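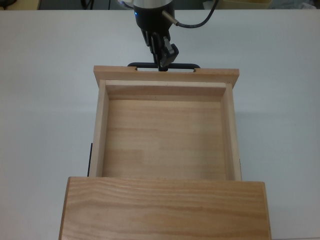 Un cajón de madera abierto, con tirador negro.

Terkovthorpe abre un taller para reparar muebles antes de tirarlos

El municipio de Terkovthorpe tiene desde febrero un taller donde los vecinos pueden llevar sus muebles pequeños y aprender a repararlos. El local se encuentra en la antigua imprenta Tandley, cerca de la estación de autobuses, y abre por la tarde, de cuatro a ocho.

La idea es de Dariusz Kaczorowski, carpintero jubilado, que vive en el pueblo desde hace muchos años. Él presentó la propuesta al ayuntamiento el otoño pasado, después de ver la cantidad de cómodas, mesillas y armarios que se dejaban en la calle los días de recogida.

«Muchos de esos muebles tenían solamente un problema pequeño», explica Kaczorowski. «Una guía torcida, un tornillo perdido, un fondo que se ha salido de la ranura. La gente piensa que el mueble está muerto y compra otro.»

Según los datos que ha presentado el taller, en sus primeras semanas se inscribieron 99 personas y se repararon 76 muebles. Los casos más frecuentes son los cajones que no cierran bien. Después vienen las sillas con las patas sueltas y las puertas que han perdido una bisagra.

La inscripción es gratuita, pero cada persona paga el material que utiliza. El taller dispone de siete bancos de trabajo y presta las herramientas manuales. Para usar la sierra eléctrica hay que pedir ayuda a uno de los monitores. No se aceptan muebles con carcoma activa, ni sofás, ni colchones.

Los participantes no dejan el mueble y se van: deben trabajar en él con sus propias manos. Esta norma causó alguna discusión al principio. Varios vecinos pidieron un servicio de reparación normal, con precio y fecha de entrega. El ayuntamiento respondió que no quería hacer competencia a los carpinteros de la comarca.

Uno de ellos, Ryszard Sadowski, propietario de la carpintería Illell, reconoce que tenía dudas. Ahora enseña en el taller dos tardes al mes. «A mí no me llegaban estos trabajos», dice. «Nadie paga a un profesional por arreglar una mesilla barata. Y algunas personas que he conocido allí me han encargado después una estantería o una puerta.»
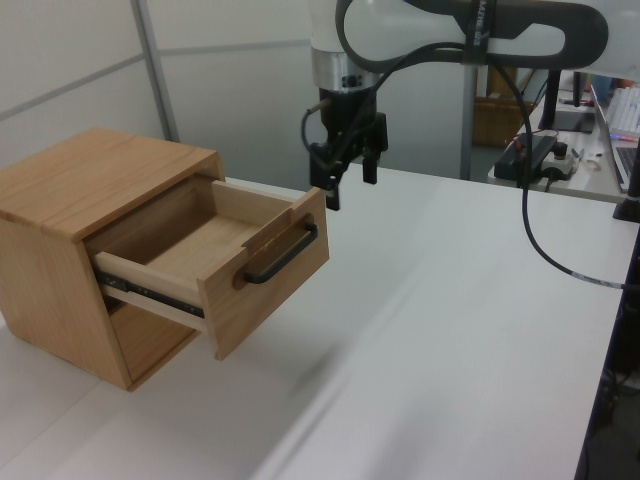
Consejos para un cajón que se atasca

Sadowski recomienda empezar por lo más sencillo. Primero se vacía el cajón y se saca del mueble, si el sistema lo permite. Se limpian las guías con un pincel seco y se comprueba que todos los tornillos están apretados. Si las guías son metálicas, hay que mirar que las dos estén a la misma altura, porque una diferencia de pocos milímetros es suficiente para que el cajón roce. En los muebles antiguos, donde la madera desliza sobre la madera, puede bastar con frotar un poco de cera de vela en los cantos.

No aconseja lijar enseguida. En invierno, con mucha humedad, la madera se hincha, y lo que se lija en febrero puede quedar con demasiada holgura en verano.

El taller quiere ofrecer también un curso de encolado, que impartirá la asociación Adjei. Las plazas se asignarán por orden de llegada y la lista se abrirá en el mismo local. El ayuntamiento decidirá después del verano si mantiene el proyecto otro año.

Compartido 76 veces
2 comentarios

marisol_t
Fui con una cómoda de mi abuela y salí muy contenta. Hay que llegar temprano, a las cinco ya no quedaba sitio.

Vecino del puente
¿Se puede aparcar delante para descargar? La última vez tuve que llevar una mesa desde la plaza.

Contacto | Aviso legal | © Noticias de Terkovthorpe | Volver arriba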